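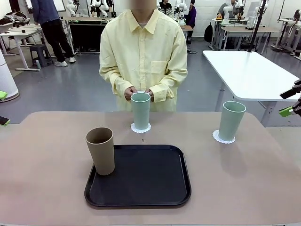 Two pale green cups. Each is wider at the mouth than at the base.

Why Cups Are Wider at the Top

Fastach Science Pages: Shapes and Solids

Look at the cups in a kitchen cabinet. Some have straight sides. Many more have sides that lean outward, so the mouth is wider than the base. A shape that gets steadily narrower from one end to the other is said to taper. These pages explain what the taper does and how it changes the way a cup stacks, fills, tips and rolls.

The name of the shape

Start with a cone, like a party hat. Turn it so that the point is at the bottom. Now imagine slicing off the point with a flat cut. The piece with the point is thrown away. The piece that remains has a large circle at the top, a small circle at the bottom and a sloping side. Its name is a frustum (say FRUS-tum).

Lampshades and flowerpots are often frustums too. A bucket is a frustum with a handle.

Four measurements are used on these pages. The mouth is the distance across the top. The base is the distance across the bottom. The height is measured straight up. The slant is measured along the sloping side, and it is always a little longer than the height.

Stacking

A cup with straight sides can't slide into another cup of the same size. The outside of one is wider than the inside of the other. Straight cups have to stand one on top of another, and the stack grows by a full cup each time.

A tapered cup slides most of the way in. This is called nesting. Only a narrow band near the rim stays outside.

Here is a worked case. The Kuzmenko cup is 12 centimeters tall. When two are nested, 1 centimeter of the upper cup sticks out. The first cup in a stack adds 12 centimeters and every cup after it adds 1.

A stack of 124 Kuzmenko cups is therefore 12 + 123 = 135 centimeters tall, which may be taller than you are. If the same cups did not nest, the stack would be 124 x 12 = 1,488 centimeters tall. It would not fit inside a house.

Nested cups sometimes stick together. When the walls fit very closely, air can't get into the space between the two bases. Pulling the cups apart makes that space larger, and the air already in it spreads out and pushes less. The air outside pushes as hard as before and holds the cups together. Twisting the cups opens a small gap and lets air in. Some cups have a small ledge molded or rolled into the wall to keep the next cup from going down too far.

Getting out of the mold

Many cups are made by pressing or pouring soft material into a mold. The material hardens and the cup has to come out. If the walls are straight, they rub against the mold the whole way. If the walls lean outward, they move clear of the mold as soon as the cup is lifted. Mold makers call this lean the draft. Even a cup that looks straight may have a small draft of one or 2 degrees. Sand castles work the same way, and so do cake pans with sloping sides.

Filling to half

Fill a tapered cup to half its height. Is it half full?

No. The lower half of the cup is narrower than the upper half, so it holds less. Take a cup with a mouth of 9 centimeters, a base of 6 centimeters and a height of 12 centimeters. The lower half holds 216 milliliters. The upper half holds 321 milliliters. Water up to the middle is only two-fifths of a full cup.

Measuring cups with sloping sides have marks that get closer together toward the top. Each mark stands for the same amount of water, but near the wide mouth that water spreads out into a thinner layer.

Two cups can look different and hold the same amount. The Nona cup is short and wide and holds 364 milliliters. The Ketia cup is tall and narrow and also holds 364 milliliters. Most people who see them side by side choose the tall one as the larger. The only sure test is to fill one and pour it into the other. 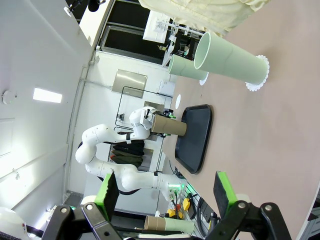
Rolling

A straight can laid on its side rolls in a straight line. Both ends are the same size, so both ends travel the same distance in one turn.

A tapered cup behaves differently. In one full turn the wide mouth travels farther than the narrow base. The mouth keeps getting ahead, and the cup swings around in a curve. If it has enough room, it comes back to where it started.

The center of the circle is the place where the missing point of the cone would be. To find the size of the circle, multiply the slant by the mouth. Then divide by the difference between the mouth and the base. For a cup with a slant of 12, a mouth of 9 and a base of 6:

12 x 9 = 108
9 - 6 = 3
108 / 3 = 36

The rim follows a circle with a radius of 36 centimeters. A cup with less taper makes a larger circle.

Tipping

A narrow base has a cost. A cup tips over when its center of gravity moves past the edge of its base. With a narrow base, that edge is close to the middle, so a small tilt is enough. A tapered cup also holds more of its drink near the top, and this raises the center of gravity when the cup is full. Cups for small children often have wide bases for this reason.

Try it

You need one tapered cup, a ruler, a pencil and a large sheet of paper.

Lay the cup on its side on the paper. Mark the point where the rim touches. Roll the cup slowly without letting it slide, and make a new mark every few centimeters. Join the marks. Measure the mouth, the base and the slant, work out the radius and compare it with your curve.

Words to know

Draft: the lean of a wall that lets an object leave its mold.
Frustum: a cone with the point cut off.
Nesting: fitting one object inside another of the same shape.
Radius: the distance from the center of a circle to its edge.
Taper: to become narrower toward one end.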